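分类：客户支持 > 台面与厨具 > 工单记录

工单编号：933
状态：处理中
提交方：Clerholm 公寓，公用厨房
受理：Sunstead 售后
建档：2022年12月

一、问题描述

用户报告浅蓝色塑料大盆内壁有深色痕迹，常规清洗后仍可见。同套的蓝色小杯，杯底有细小黑点。两件器具平时叠放，小杯置于大盆内，存放在绿色瓷砖台面上。用户怀疑黑点为霉斑，询问是否需要报废，并询问台面浅色砖缝是否为污染来源。

用户自述清洗方式：中性洗洁精，海绵，冷水。未使用漂白剂。器具自9月起投入使用，用途为清洗水果和量取干料。未接触明火，未进微波炉。

二、初步判断

塑料件表面深色痕迹常见来源有以下几种，处理方法各不相同，先区分再动手：

1. 表面附着物。金属餐具或锅底蹭上的灰色转移痕，手指摸上去平滑，用小苏打糊可以擦掉。
2. 划痕积垢。指甲横向划过有阻滞感，颜色沿划痕走向分布。
3. 霉点。多见于长期潮湿叠放的部位，呈点状聚集，擦除后可能在原位复现。
4. 料内杂质。注塑时混入的黑点，位于表层以下，任何清洗方法均无效，不影响使用。

远程无法单凭外观区分第3、第4项，需用户按下述步骤测试并回报。

三、外观记录

大盆：内壁有零星深色小痕和擦痕，右侧内壁一处灰色污迹，左侧斜面有浅灰色划痕，靠上部中间位置另有一个深色小点。
小杯：内侧右上方有一小簇黑点，杯底靠近中心处另有一个单独的黑点。
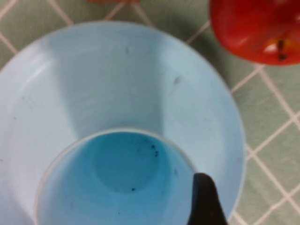
灰色污迹按第1项处理，左侧划痕按第2项处理，小杯的黑点暂列待定。大盆与小杯分开测试，不要放在同一盆水里浸泡，否则结果无法对应到具体器具。

四、测试步骤

步骤1：取出小杯，两件分别用温水冲洗，软布擦干。
步骤2：小苏打与水按体积3:1调成糊，涂在灰色污迹上，静置8分钟，用软布打圈擦拭。禁用钢丝球和百洁布粗糙面，新划痕会继续积垢。
步骤3：小杯内加入白醋与水的等量混合液，液面没过黑点，静置20分钟。倒掉后用棉签逐点擦拭，检查棉签是否染色。
步骤4：棉签染色，判为附着物或霉点；棉签不染色且指甲触摸无凸起，判为料内杂质。
步骤5：两件冲净，倒扣沥干，分开放置36小时，再次检查原位。

注意：白醋与含氯漂白剂不得混用，也不得前后连续使用而中间不冲洗。

五、关于砖缝

台面砖缝颜色由白到米色不等，仅凭色差不能判定为污染，填缝剂批次差异也会造成同样的结果。建议在一条缝上取一小段，用湿白布按压后观察布面。布面无色即可排除掉色和浮灰。填缝剂为水泥基时不要用白醋擦拭，酸会腐蚀表层，使其更易吸附污渍。用户不清楚填缝剂型号，Sellasmont 施工队的交付单上应有记录，请查阅后补充。

六、用户回复（第一次）

步骤2已完成，右侧内壁污迹变浅，尚有残留。左侧划痕无变化。步骤3棉签未染色，黑点还在。湿布按压砖缝，布面干净。交付单尚未找到。

七、受理意见

灰色污迹：可重复步骤2一次，两次后仍有残留则不再处理，属外观问题。
左侧划痕：不可修复。划痕较浅，正常清洗后可继续使用；若日后加深或边缘起毛，更换。
小杯黑点：倾向于料内杂质，待步骤5结果确认。在此之前小杯停用。
砖缝：暂不处理。

存放方式建议调整：两件完全干燥后再叠放，或者在两者之间垫一层厨房纸。水果直接放台面的，入盆前单独冲洗。

更换件由 Hallgrímsson 仓库发货，大盆与小杯可单独订购，不必整套更换。色号以盆底标记为准，无标记的按实物比对。

八、待办

用户：回报步骤5结果；补充填缝剂型号。
受理人 Wiebke Sauerland：收到回报后更新小杯的判定，并确认是否需要备件。

联系售后 | 工单查询 | © Sunstead 版权所有 | 返回顶部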